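Memory sticks, a gray board and one patient arm

6 min read

In July I wrote that I would try to teach our arm to take memory modules out of an old desktop computer and put them away in a holder. Two people wrote to me and asked if it ever happened. It happens now, in the shared workshop in Hilwood, and I want to write down how we built it before I forget the details.

The project has the name Pikard. Boyang Yu chose it and he will not say why. He made the holders and I do the motion part, which means teaching positions, writing small programs and standing next to the stop button. The workshop has a shelf with 56 old desktop machines that came from an office in Zeltmont. Most of them still have good memory inside. A person can take out a module in a few seconds, so we are not saving any time with this. I wanted to learn how a robot can handle a part that is thin, a little slippery and held by a socket that does not want to let it go.

My first idea was to put the modules flat in a tray. It was a bad idea, and I spent two weekends on it. When a module lies flat, the fingers can't get under it without scratching the table, and when you drop it from even a small height it turns a little. After ten modules the tray looked like somebody had thrown them in. Boyang said that we should store them standing, like plates in a rack, and he drew the first slot holder on the same evening.
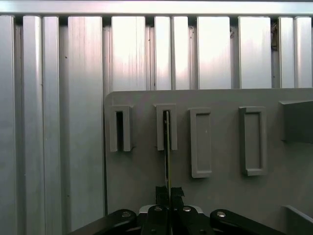 Boyang's slot holders went through four versions. In the first one the slot was so tight that the arm stopped with a force error every time, and in the second it was so wide that the module leaned over and fell against the side. The version we kept has an open slot down the middle, so the fingers can stay on the lower part of the module while the upper part is already inside, and I can still correct the angle before letting go. He put closed frames with a recessed center on the same gray board, next to the open ones. Those are for other parts which we have not started with. I asked him to leave more space between the holders than looks necessary, as the linkages of the gripper spread out to both sides and they need room when it opens. He did not believe me until it knocked one holder off the board.

The approach is more important than the grip. I teach three points for each slot: one far away, one directly in line with the slot, and one at full depth. Between the second and the third point the arm must move only along one axis and very slowly. In the beginning I had only the first and the last point, and the arm made a small curve between them. You could hardly see this curve, but the slot could feel it. If you build something similar, please add the middle point from the first day.

For the speed I tried many values. At 70 percent of the normal speed everything looks nice in the air and goes wrong at the slot. Now I use 4 percent for the last part. It is boring to watch, and Haoran Jia, who has the bench next to ours, makes tea during one cycle and comes back before it ends. I have tried to explain to her that slow is a good sign – she is not convinced.

The computer side was more difficult than I expected. We lay the tower on its side, with the cover off, next to the holder board. Every case has its own small surprises. In some of them the cables hang over the sockets and must be pushed away first, and we do this by hand. In others the board sits a little bit higher or lower. I thought that I could measure one case and use the same numbers for all machines of the same model. This works until somebody pushes the table with his hip. So now I touch off two points on the case before every run, which takes me a minute, and then the program shifts everything else.

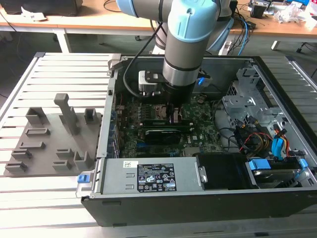 Written by Tang
Posted 11 October 2025 in Workshop

The sockets have a latch at each end, and I must confess that a human still opens them. I tried to press the latches with a closed gripper. On the first end it worked well. On the second end the module jumped up on one side and stayed crooked, and the fingers came down on it. Nothing broke, but I did not enjoy the sound. Boyang wants to print a small tool with two legs which presses both latches at the same time. I believe it could work, but the arm would have to change tools in the middle of the job, and I am not ready for this.

When the latches are open, the rest goes quite well. The fingers come down from above, close on the long edges of the module near the middle, and pull straight up. I learned to wait half a second after closing and before pulling. Without this pause the fingers are not yet at their full force and they slide up along the board with nothing between them. It took me one whole evening to find this, and I first blamed the fingers, then the module, then the cold in the workshop. It was only one missing line in the program.

I also had to think about where to grip. If I hold the module too near to one end, it turns when it meets the slot. If I hold it exactly in the middle, the fingers touch the memory chips, and I don't like to press on them. The compromise is to use soft force and a slightly wider contact. I put a scrap module in the gripper and left it there for an hour, then I tested how easily I could pull it out by hand. If I could pull it out with two fingers, the force was too low. This is not a scientific method but it gave me a number I trust.
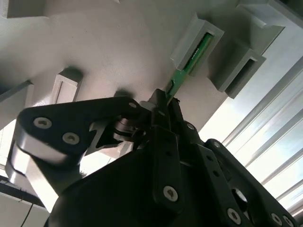
Then there is the question of what the arm should do when something goes wrong. My first program simply stopped, and this sounds safe, but a stopped arm which still holds a module halfway in a slot is not a nice thing to find. You can't move the arm sideways, and if you open the fingers the module can fall. Now, when the force goes over the limit, it goes back along the same line to the middle point and waits there for me. I look, I move the module a bit if I need to, and I press continue. I would say that this small change made the whole project pleasant to work with.

We counted for one long day. The arm tried 76 insertions, and it asked for my help in four of them. Three were my fault, because I had forgotten to touch off the case again after moving it. The last one I can't explain. I repeated it with the same module and the same slot and it went in without any problem, so I wrote it in the notebook and continued.

Next I want to do the opposite direction, from the holder back to the socket. Everything I wrote about slots is also true there, only the force is much higher and the notch in the module must be on the correct side. Haoran has offered a dead motherboard for the first tests and I have accepted it with thanks. Boyang is already drawing version five of the holder, although I asked him to leave it alone until we finish the shelf.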